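Lab Newsletter, May 2020
Simulated tabletop trials: what the Flovness runs show so far
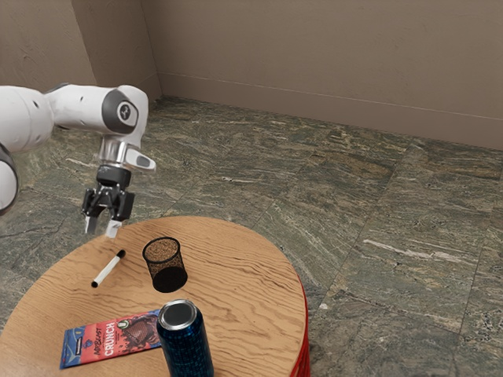
Tahmineh Ebrahimi doubts that a score earned in a simulator says much about a real arm, and she asked at the last group call that every number below be read with that in mind. Her main worry is contact. A simulated marker tends to slide and roll in ways a real one does not, and a policy can learn to count on it.

The trials she was talking about use Flovness, our rendered test set for pick-and-place policies. Each trial gives the policy a written instruction, such as "put the marker in the pencil cup," and a table with several things on it. The policy then has a fixed amount of time to finish. Walls, floor, table and objects are swapped between trials, and the arm and gripper stay the same throughout.

Samuele Bortolotti and Ayanda Chauke ran 703 trials with the current policy, Rarnico. The question was narrow. When a policy fails in a room it has not been trained on, is the room to blame or the arrangement of the objects? Earlier tests changed both together, so we could not tell.

This time the two were split. One batch kept the object layout fixed and changed only the surfaces: wood grain, tile, paint color, lighting. The other kept the surfaces fixed and moved the objects. Changing the surfaces lowered the success rate by 3 percentage points. Moving the objects lowered it by 12. Most of the added failures came when a tall object stood close to the target and the gripper came down at a poor angle.

Touran Golestani has gone through the failed runs by hand and sorted them by the moment things went wrong. Some 45 of them end with a good grasp and a bad release, with the object let go too early over the rim of a container. That group was larger than we expected, and it will get its own set of trials.

On Tahmineh's point, Hooman Akbari is setting up a smaller matched set on the bench arm, with layouts copied from the simulator. If the ranking of easy and hard layouts holds there, we will keep using Flovness to screen new policies. If it does not, the friction settings are the first thing to change. Bench time is booked for October.

Layout files and the failure list are in the shared Flovness folder. Send corrections to Touran.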